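Chapter 6
Paper Has a Front: Sorting, Stacking and Keeping Loose Sheets

In this chapter
Telling nearly identical sheets apart
Sorting by one feature at a time
Squaring a stack so it stays a stack
When to label, when to clip, when to recycle

Key words: pass, marker, offset, jogging, face, run

I once lost an entire afternoon to 600 sheets of paper that all said the same thing.

This was my second job, at a small print shop called Gape, and I was the new person, so I got the proofs. If you have never met a proof, it's a test page. Somebody wants to know how a paragraph looks a little bigger, or with heavier type in one spot, or squeezed into a narrow column, and so they print the same paragraph over and over with small changes. Then they look at the pages, pick a winner, and walk off, and the pages stay on the desk. My boss, Eifion Ruddock, pointed at the desk and said "put those in order," and went to lunch. I had no idea what order he meant! I don't think he did either. I sorted them by size of type, then he came back and wanted them by client, and I started over at three in the afternoon with a cheese sandwich in one hand (please don't do this, the grease gets everywhere).

So this chapter is the one I wish I'd had. We spent Chapter 5 on things that are easy to tell apart - receipts, envelopes, photographs, the manual for a toaster you no longer own. Your eye does most of the work with those. You can pull the one pink envelope out of a drawer without really thinking. Now we're going to deal with the harder kind of mess, where every sheet is white, every sheet is the same size, and the words on them are so alike that you start to doubt yourself by the fourth page.

You'll run into this more often than you'd guess. Drafts of a letter. Sheet music with the same title at the top of every part. Class handouts in three versions. Bakari Gachanja, who taught the evening course this book grew out of, used to hand each table a pile of practice sheets on the first night and simply ask people to tidy it. He didn't give any other instruction. Half the room would grab everything at once and bang it on the desk until the edges lined up, and they'd sit back very pleased, and then he'd ask one of them to find him the version with the bold line in it.

They'd have to take the whole thing apart again. A neat stack can be every bit as muddled as a messy one, and it's worse in a way, as you've stopped looking at it.

6.1 Find your marker

A marker is whatever lets you tell one sheet from another quickly. On an invoice it's the number in the corner. On sheet music it's the name of the instrument. With drafts and proofs you have to hunt a bit, and the trick is to ignore what the words mean. I know that sounds backward! But the minute you start reading, you slow down, and your brain cheerfully fills in the rest of a paragraph it has already seen. You want to look at shapes. How long is the block of print? Is there a heavy patch in it, and where? Which way does the text run?

Heavy type is a lovely marker when you're lucky enough to have it. A bold line shows up from arm's length even when the letters are tiny, and you can put a finger straight on it and check the next sheet against it. 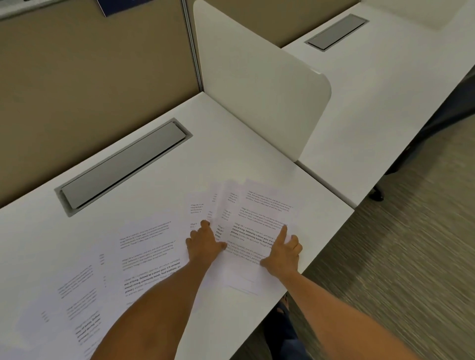
Village-life paragraphs, with the bold words "way of living" to go by.

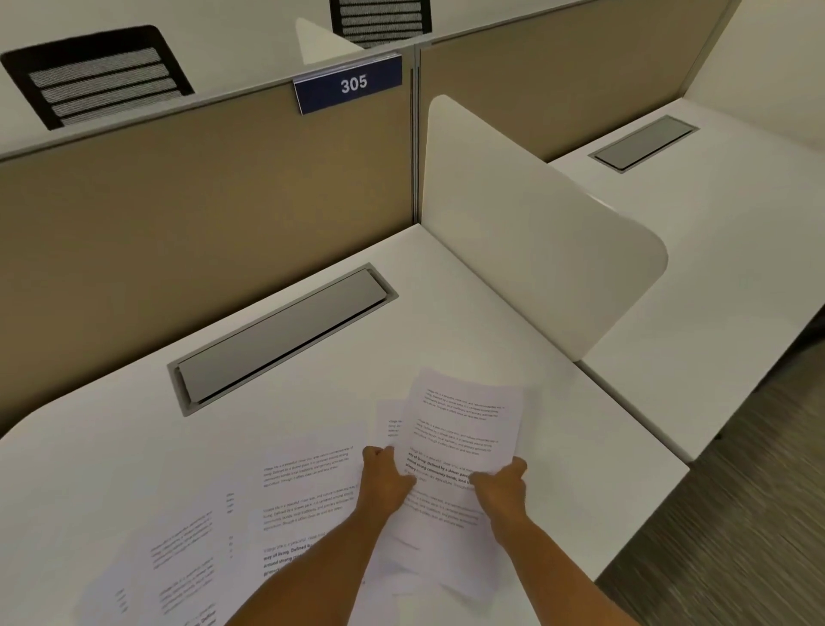
Go slowly on the first few sheets, then. I mean properly slowly, slower than feels natural. You're training your eye, and once it knows what it's after you'll fly through the rest. When I sort drafts now I give myself five sheets to settle on a marker, and if I haven't found one by then I change what I'm looking for. Bold type first, then the size of the print, then how many paragraphs there are on the page, then anything odd in the margins. Margins are underrated. Siwan Parry, who kept the music library for a choir with 800 scores in it, could sort a whole shelf by the pencil scribbles down the side and hardly glanced at the titles.

Try not to use two markers at once. I still catch myself doing it. I'll be putting all the small print on the left, and I'll spot a page with small print and a bold line, and I'll think, oh, that one's special, and start a third pile for it. Ten minutes later I've got seven piles and I can't remember what three of them are for. One marker, one pass. If the piles you end up with need splitting again, split them on the next pass, one pile at a time, with the others pushed well out of the way.

6.2 Fan, then face

Before you sort anything, fan it. Hold the bottom edge still with one hand and push the top sheets sideways with the other, so that a strip of each page pokes out past the one on top of it. That strip is called the offset. You don't need much of it, a thumb's width will do. What you want is enough to see the top corner of every sheet, as that's where most of the clues live.

Fanning also shows you which sheets are facing the wrong way. Facing is the dull part of the job and I'd love to tell you that you can skip it. You can't. Every sheet needs to be the right way up and print side toward you before you compare it with its neighbor. Pages that have slid across a desk tend to turn as they go, and a paragraph lying on its side looks like a completely different paragraph. I've put perfect duplicates into separate folders that way. More than once!

If your pile is too thick to fan, cut it like a deck of cards and work on one part. My limit is whatever I can hold comfortably in one hand. Rhun Prosser, whose hands are enormous, can fan 101 sheets in one go, and he's unbearable about it.

6.3 Gathering up without undoing your work

Now for the bit where people come unstuck. You've got your piles, you're tired, you want the desk back, and so you sweep everything together. Please, please pick up one pile at a time. Take it by both sides, let the sheets hang loosely for a second, and tap the long edge on the desk, then the short edge, then the long edge again. Printers call this jogging. Keep your grip light while you tap. If you squeeze, the sheets can't slide past each other, and you'll get a crumpled corner and a stack that is still crooked.

A sheet that's bent or curled goes in the middle of the pile, where the others will press it flat overnight. And when a stack is squared, deal with it then and there. Clip it, or slip it in a folder, or at the very least lay it crosswise on the one before. I use the wide plastic clips from Dikent, mostly out of habit, but a folded strip of scrap paper around the middle does nearly as well and costs nothing.

Write the marker on the outside. "Bold line, small print" is plenty. "Misc" is a cry for help.

6.4 What to keep

We'll come back to this in Chapter 9, so I'll only say a little. With drafts and proofs, keep one clean copy of each version and let the rest go. When Gwion Beddoe cleared out the back office at Muvex he started with 4000 loose pages, and he told me the sorting was fine, almost restful, and the throwing away was what kept him up at night. If you feel the same, put the extras in a box with the month on it. Mine says December. If you haven't opened the box by the time that month comes around again, recycle it.

Before you go on

Find a stack of paper that has been bothering you. It should be at least an inch thick, and the more alike the pages are, the better. Set a timer for twenty minutes and do the following.

Fan the stack and face every sheet.
Look at five sheets and choose one marker. Write it down.
Make one pass, with no more than four piles.
Jog each pile, clip it, and write its marker on the outside.

Then leave the piles alone until the next morning and see if you can find one particular page in under ten seconds. If you can't, look at the marker you wrote down and pick another one for your second pass. Keep your notes, you'll want them for the longer sorting job at the end of section 6.5.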